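Ceswood Neighbors Help Board
Home and Household > Table linens and laundry

Printed tablecloth keeps shifting and now has a sticky patch, what would you do?
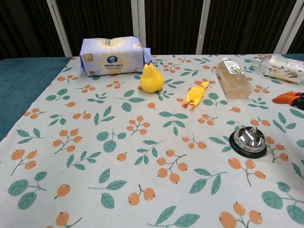
Asked by berrycloth_annie, 23 September 2023

Hi everyone, I hope this is the right section, I went back and forth between this one and Cleaning. I have a pale tablecloth with orange berries and green leaves all over it, and I am very fond of it. My aunt gave it to me when she moved out of her big house and I have used it nearly every day since February. It lives on the table in our back room, the one with the dark curtain, and that table has turned into the place where everything in the house gets put down. Tissues, drink bottles, the grandkids' toy pear, the squeaky chicken, the little bell I ring when supper is ready (they come running, it's the best money I ever spent).

Two problems. First, the cloth slides. Every time one of the kids leans over to grab the chicken the whole thing moves with them, and twice now a bottle has gone over. Second, one of those spills was a peach drink, and even though I wiped it up right away there is a spot about as big as my palm that feels tacky when I put my arm on it. You can't really see it, you just feel it. I wiped it again with a wet dishcloth and it felt fine for a day and then went tacky again.

It's a fabric cloth, no plastic coating, but the tag was cut off long before I got it so I don't know if it's cotton or a blend. I am nervous about hot water because of the orange. I'd hate for the berries to bleed into that pale background. Is it safe to put the whole thing in the machine? And does anybody have a way of keeping a cloth still that doesn't involve those metal clips? The kids take them off and I find them in the couch.

Thank you in advance, and sorry for the long post!

3 answers

Wilmer Correa
66 people found this helpful

What a cheerful cloth! My mother had one with cherries on it and we fought over it when she passed, so I understand being careful.

The tacky feeling is sugar. A damp cloth spreads it out and some of it stays down in the weave, then it dries and you're right back where you started. Take everything off the table, pull the cloth off, and hold the sticky part under a running faucet with the wrong side facing up so the water pushes the sugar back out the way it came in. Cool or barely warm is plenty. Give it a couple of minutes, longer than you think. Then work in one drop of plain dish soap with your fingers and rinse again until it stops feeling slippery.

Before you wash the whole thing, test the orange. Find a berry near the hem, wet it, put a little of your detergent on it and press a white paper towel down hard for a minute. If the towel stays white, go ahead with a cold gentle cycle, by itself, and hang it up to dry. If you get any orange on there at all, wash it by hand in the tub with cold water and don't let it sit. I let one sit once while I took a phone call from my sister and I had a peach-colored tablecloth by the time she was done talking.

Please keep it out of the dryer until you're sure the spot is gone. Sugar can turn brown with heat and then you will see it.

For the sliding, get the grippy mesh that people put under rugs or in kitchen drawers. Cut it 3 inches smaller than the tabletop all the way around so it doesn't peek out, and lay it flat under the cloth. I bought a roll of the Paluleck one at the hardware store for $5 and had enough left over for two drawers. Mine has been under there for years and I only take it out to shake off the crumbs.

plimilora_fan

vinegar. works on everything. also get a Plimilora table cover, you just wipe it

Korletey Road Grandma

I'd follow Wilmer on the washing. I'll only add that if it's still tacky after a good rinse, check the table underneath too! Mine soaked right through and the tabletop was putting it back on the clean cloth every time. Warm water and a drop of soap on the wood, or whatever yours is made of, and dry it well before the cloth goes back on.

As for bottles going over, I gave up and put a shallow tray in the middle of ours. Drinks go on the tray, toys go anywhere they please. The kids complained for a week or so and then they started reminding me. If you can sew even a little, you can also stitch small pockets inside the corners of the cloth and drop a flat washer or two in each one. It hangs nicer, and they can't pull the weights off and feed them to your couch. Take them out before you wash it or they may rust.

Comment from berrycloth_annie

Oh, I never thought to look under the cloth! I just went and felt the table and yes, sticky as can be. Paper towel stayed white on the berry test so I'm going to try the cold cycle tonight. Thank you both so much. Does the mesh ever leave a pattern on the tabletop if it sits there all summer?

This question has been viewed 495 times.
Related: Getting candle wax out of a table runner | How often do you wash place mats?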